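Ramiro Iglesias had read the notice so many times that he could recite the eligibility clause. Mostden District Hospital was filling 80 ward support positions, 6 of them at the Grastness annexe, and applicants were to have completed Year 10 and be no older than the limit on the closing date. He was under the limit by twenty days.

The form cost 800 to lodge. He paid it at the post office in Grastidlow, where the clerk stamped the receipt and told him to keep it with his papers.

"They'll ask for it at the door," she said. "They asked my nephew."

The written test was held in April in a school hall. There was a section on arithmetic, a section on general knowledge and a page on the correct colour of bin for each kind of waste. He had studied the bins. The man at the next desk had not, and sighed through most of the hour.

After that there was nothing for a long while. Ramiro kept on at Đàm, the bakery behind the bus depot, starting at three and finishing before lunch. He checked the hospital's list on the shop computer while the trays cooled. Old Mrs Đàm watched him do it and never asked.

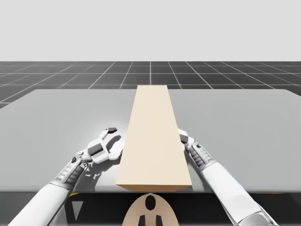
When the list went up it was a long document with no names on it, only roll numbers, and they weren't in order. He went down it with a ruler held against the screen. He missed his number the first time and found it the second, near the bottom, under Grastness.

"Is that you?" said Mrs Đàm.

"That's me."

She read the digits off his receipt one by one while he checked them against the screen. Then she went out the back and he heard her moving flour.

The letter said to report with originals of all certificates and two passport photos. It allowed up to 20 kilograms of luggage on the staff bus. He didn't own that much. He packed his work shoes, his good shirt and the receipt – still folded the way the clerk had folded it – and set the alarm for three out of habit.

Last updated: 5 Mar 2020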